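The Room at Dostcombe

My uncle Mattes Rathjen left me a guesthouse with one guest in it. I'm serious. The lawyer slid the keys across the desk, then a folder, and on top of the folder was a note that said, "Mr. Majumder is in room 7, he pays on Saturday, don't move his lamp." So I drove up to Dostcombe in April with two suitcases and a bag of oranges, and I was a hotel owner by suppertime.

I'd never run anything in my life. I'd worked the returns counter at Cukolis for years, which teaches you to fold a sweater quickly and to keep your face still when somebody swears they never wore it (they always wore it). That was the whole of my training. Uncle Mattes had 2,881 dollars in the house account and a gas bill that wanted most of it.

Mr. Majumder came down to breakfast that first morning, looked at my eggs, and said, "Your uncle burned them more."

"Is that a complaint?"

"I haven't decided," he said, and ate them all.

He'd been there nine winters. He wrote letters, long ones, to a woman in a town called Ditance, and he mailed them from the box by the ferry even though I told him I'd happily take them with the rest. I never saw one come back. I'm nosy, so I looked in the guest book, and there she was on a page from before his time, in green ink. She'd stayed two nights. Under remarks she had put, "The bed is too big for one person." And that was it! No name I could read, only the town.

Naturally I asked him about it. I held out for a week and then I asked him over the soup.

"She's my sister," he said. "We don't speak. I write and she doesn't, and that's how we get along."

Well, I'd had a whole romance worked out by then, with a train in it, so I was a little put out. But I went on thinking about that big bed. It was still up there in the front room, the one my uncle never rented, and I'd been using it as a place to dump the linens. I decided I'd get the room ready. I told myself it was for the summer trade. Then I sat down and wrote a letter of my own to Ditance, four lines, and walked it to the box by the ferry so he wouldn't see it on the hall table.

It took me days to get that room right. I aired the white duvet over the banister and dug a beige runner out of the cedar chest to lie across the bottom of it. I dragged the gray rug in from the landing — it weighs as much as a calf — and found a low woven basket for the foot of the bed, somewhere for clothes to go when a person is too tired for hangers.

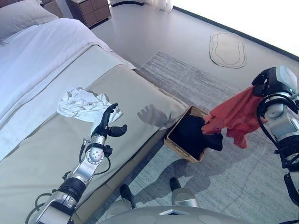

She came on the late ferry, with no warning, in a raincoat buttoned wrong. I knew her right away because she looked at my front steps exactly the way he'd looked at my eggs.

"You're the one who wrote," she said. "You spell terribly."

I took her bag up. She sat down on the edge of the mattress and smoothed the runner with the flat of her hand, back and forth, and asked me whether he still left his lamp on all night. I said he did. She said he'd been doing it since he was a boy, and that it used to drive her up the wall, the light coming under the door.

I went down to put the kettle on. I got out three cups, then thought about it and put mine away again. Overhead I could hear her cross the landing, stop outside room 7, and stand there. The kettle started up and I took it off the heat so I could listen.

She knocked with one knuckle.

"Your lamp's on," she said.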